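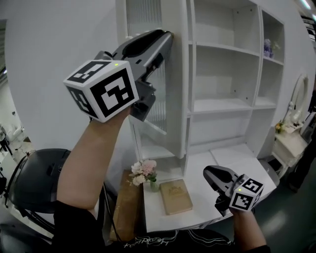
Section 7: Setting up your first caravan route in Pranari

OK, so you've finished the tutorial, you have your little house in Rastberg and a mule that won't listen to you. Time to make some money! Caravan routes are my favorite part of the game, and they're also the part the in-game help explains worst, so I've written down every click.

Before you start you need:

- A house in Rastberg with the storage shed built (the small one is fine)
- 3,000 coins in your purse, and I mean in your purse, because coins in the bank don't count for the license
- At least one pack animal with its stamina in the green

Buying the license

1. Open the map and fast travel to the Rastberg toll gate. If the gate is grayed out, walk there once and it unlocks.

2. Talk to the clerk and pick "Trade papers." The first option, "Ask about the road," is only story text (fun story, though, and you can come back for it).

3. Choose the green license. The blue one costs the same and only works on rivers, and you don't have a boat yet.

4. Click "Sign" and wait for the stamp sound. If you close the window before the stamp you keep your coins but lose your place in line, and the clerk makes you start over.

Note: The license belongs to the character, so your second character has to buy their own. I asked on the forum and Seraina Eberhard, who has played a lot longer than me, says it has always worked that way.

Planning the route

5. Go home and click on the shed door. A new tab called "Routes" should be there next to "Storage." If you don't see it, log out to the main menu and back in.

6. Press "New route" and drag the line from your shed to Verar. You can drag it to any town, but Verar buys cheese and wool at good prices all year, and the road only has one steep bit.

7. Add a rest stop. Click anywhere on the line and choose the tent icon. I put mine at Pfister Bridge, right before the climb. A mule that rests there gets up the hill without dropping anything, and a mule that doesn't rest there... well, you'll see the little sad icon.

8. Set the departure time to early morning. Caravans that leave after noon have to cross the forest in the dark, and the wolves are a real pain at low level.

CAUTION: Do not tick "Repeat until canceled" on your first route. The game keeps sending your animals out even when their stamina is red, and you'll come back from dinner to a very expensive vet bill. I did this. Mathias Hollenstein did it too, with four mules, and he still brings it up.

Loading the animals

9. Open the "Load" tab and drag goods from the shed onto the animal. The bar under its picture fills up as you go.

10. Stop at 90 percent. You can fill it all the way, but then there's no room for anything the caravan finds on the road, and those finds are often worth more than the cheese!

11. Put fragile stuff (glass, eggs, honey) in the top slots. Bottom slots take the damage when the animal stumbles.

12. Check the feed box. It's hidden in the corner under the animal's name and it starts out empty. One bag of oats covers the trip both ways.

13. Press "Depart." The game asks if you're sure, you say yes, and off they go. I love the little bell sound.

Note: You can watch the caravan on the map or go do something else. It makes no difference to the result — the rolls are done when you press "Depart."

When they come back

14. Go to the shed and click "Unload all." Coins go straight to your purse and finds go to storage.

15. Brush the animals before you send them out again. Brushing gives back a chunk of stamina for free, and it raises trust too, so they stumble less.

16. Look at the route report. Anything in orange is something you can fix, like a missing rest stop or a heavy load. Anything in gray is weather, so don't worry about it.

If something goes wrong

Caravan shows as "Delayed": leave it alone. It's usually rain. Calling it back costs you the whole load.

"Depart" button won't light up: your feed box is empty, or the license is on the other character. Check the feed box first.

Animal refuses to leave the shed: trust is too low. Feed it an apple, brush it, and try again the next game day.

Prices at Verar look terrible: somebody on your server just sold a mountain of wool. Switch to cheese for a few trips.

Thanks to Leopold Kofler for checking the step order after the last patch. Section 8 covers hiring a driver, and please don't hire the first one you meet at the inn.

Last checked 5/23/26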